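Lerkwood 현관 선반 2단 (Biwott 시리즈)

제품 번호 1087
가격 문의: 주문 양식 또는 이메일
재고 확인일: 2026-08-07

안녕하십니까. Ladetti 가구점의 Nisreen Hijazi입니다. 저는 한국어를 어른이 된 다음에 배웠기 때문에 글이 조금 딱딱할 수 있습니다. 그래도 제품 설명은 제가 직접 쓰고 있으니 천천히 읽어 주시면 감사하겠습니다.

Lerkwood 선반은 좁은 현관에 놓기 위하여 만든 가구입니다. 폭은 800 mm이고, 색은 밝은 나무색과 짙은 호두색 중에서 고르실 수 있습니다. 벽에 고정하지 않아도 사용할 수 있지만, 어린아이가 있는 집에서는 동봉한 고정 끈을 꼭 사용하여 주십시오. 끈은 상자 바닥의 종이봉투 안에 있습니다. 봉투가 얇아서 포장재와 함께 버리시는 분이 가끔 계십니다.

조립에 대하여
조립은 두 사람이 하면 편합니다. 먼저 양쪽 다리를 바닥에 눕히고 아래 선반을 끼웁니다. 이때 나사를 끝까지 조이지 마십시오. 위 선반까지 모두 끼운 다음에 선반을 세우고, 평평한 바닥에서 흔들림을 확인하면서 조금씩 조입니다. 처음부터 세게 조이면 나중에 구멍이 맞지 않습니다. 육각 렌치는 들어 있으나 십자드라이버는 따로 준비하셔야 합니다. 전동 드릴은 권하지 않습니다.

현관 바닥이 타일인 집은 줄눈 때문에 다리 하나가 뜨는 경우가 있습니다. 다리 밑의 조절 발을 왼쪽으로 돌리면 높이가 올라갑니다. 그래도 흔들리면 선반을 옆으로 조금만 옮겨 보십시오.

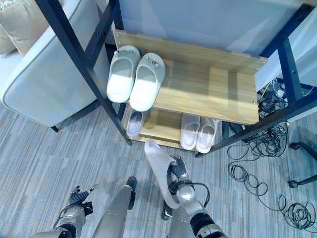
관리 방법
평소에는 마른 천으로 닦으시면 충분합니다. 비가 온 날에는 신발의 물기를 털고 올려 주십시오. 물이 고였을 때에는 바로 닦아야 하고, 특히 나사 주변은 물이 남기 쉬우니 천의 모서리로 눌러서 닦아 주십시오. 모래가 있는 상태에서 문지르면 표면에 가는 흠이 생기므로 부드러운 솔로 먼저 쓸어 내는 것이 좋습니다. 알코올, 아세톤, 연마제가 든 세제는 쓰지 마십시오.

겨울에 염화칼슘이 묻은 신발은 따로 받침을 깔고 두시기를 부탁드립니다. 하얀 자국은 미지근한 물을 적신 천으로 두 번 정도 닦으면 대부분 없어집니다.

배송과 반품
상자는 1개이며 문 앞까지 배송합니다. 제주와 섬 지역은 배송비 추가가 있으니 주문 전에 문의하여 주십시오. 짙은 호두색은 지금 재고가 없고 10월에 다시 들어올 예정입니다. 예약은 받고 있습니다.

조립하지 않은 제품은 받으신 날부터 7일 안에 반품할 수 있습니다. 조립한 다음에는 단순 변심 반품이 어렵습니다. 부품이 빠졌거나 상한 경우에는 조립한 후라도 새 부품을 무료로 보내 드립니다. 설명서 마지막 쪽의 부품 번호를 적어 주시면 제가 더 빨리 찾을 수 있습니다.

함께 쓰는 제품
Cinthorpe 우산꽂이 (제품 번호 126): 선반 옆에 붙여 놓을 수 있습니다. 물받이는 빼서 씻습니다.
Lerkwood 추가 조절 발: 4개 한 묶음입니다.

자주 받는 질문
부츠도 들어갑니까? 목이 긴 부츠는 위 선반에 세워 두십시오. 아래 선반에는 눕혀야 들어갑니다.
두 대를 위로 쌓아도 됩니까? 안 됩니다. 옆으로 나란히 놓는 것은 괜찮습니다.
베란다에서 써도 됩니까? 비와 햇빛이 직접 닿는 곳이면 피하여 주십시오. 나무색이 변할 수 있습니다.

다른 질문은 주문 양식의 메모 칸에 적어 주십시오. 답장은 보통 다음 영업일에 드립니다.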